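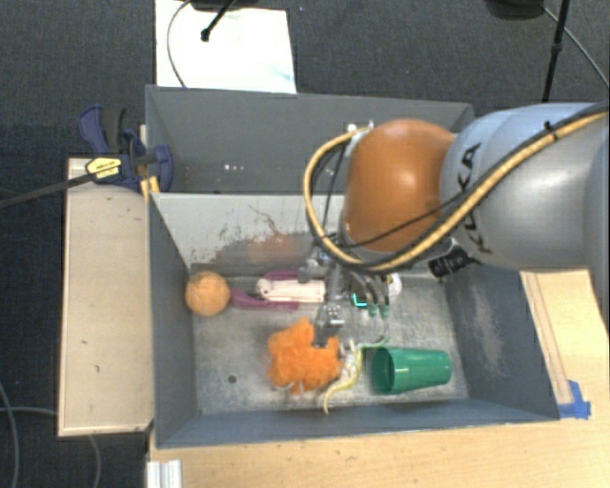 Fencombe Toys > Who we are > About us

Reading time: 3 min
Last updated: Jan 14, 2025

About Fencombe

We love small toys. Fluffy ones, stretchy ones, lizards, bugs, things with tufts, things with tails, the kind of toy that lives at the bottom of a backpack for a year and then turns out to be the one a kid can't sleep without. Fencombe buys them, sorts them and mixes them into boxes for schools, libraries, dentists' offices and anyone else who keeps a treasure drawer.

The company was started by Bogumił Górecki, who used to run the prize counter at the Jenham summer fair every July. He noticed that kids would walk right past the big stuffed animals and dig through the bin of little stuff for ten minutes (his own daughter once dug for so long that she missed the fireworks!). So he started putting together mixed bins on purpose - something soft, something long and bendy, something bright - and a teacher asked if she could buy one whole. That was our first order, and she still gets a box from us every fall.

What we carry

Right now there are 503 different toys in the catalog, and we've held every single one of them in our hands. The reptiles have always been the biggest hit. Geckos, salamanders, skinks, a few that are sort of general lizards and don't answer to any particular name. We like them with a good long tail and more than one color. After that come the fluffy creatures, and orange sells faster than any other color, so if you see an orange one in stock, grab it. We have no idea why blue does so poorly. We keep ordering it anyway.

How a box gets made

Toys come in by the case and go into gray bins, a few at a time, so we can have a proper look at them. A soft toy next to a bumpy one next to something thin tells you a lot about whether a mix is going to be fun to dig through. If everything in the bin is the same size and shape, it's boring, and we start over.

Our standard box is called the Uramow, after the street where Bogumił's garage was. It comes in two sizes and always has at least eight kinds of toy in it. The Czerwiński is the bigger one we make for libraries, heavy on animals, and you can ask for extra lizards in the notes field. People do. One library asked for only lizards and we were thrilled to make it.

Who we send to

Last year 354 schools and libraries got a box from us, most of them more than once. We also keep four shelves by the front door in Jenham where neighbors can come in and pick toys one by one. Bring the kids, and plan on staying longer than you meant to.

Requests

Tell us what your drawer is missing! A lot of the catalog started as a note from a kid. The spotted lizards did, and so did the fluffy caterpillars - that letter is still taped up by the packing table, spelling and all. Write to us through the contact page or drop a note in with your next order. Drawings are welcome, and we answer those first.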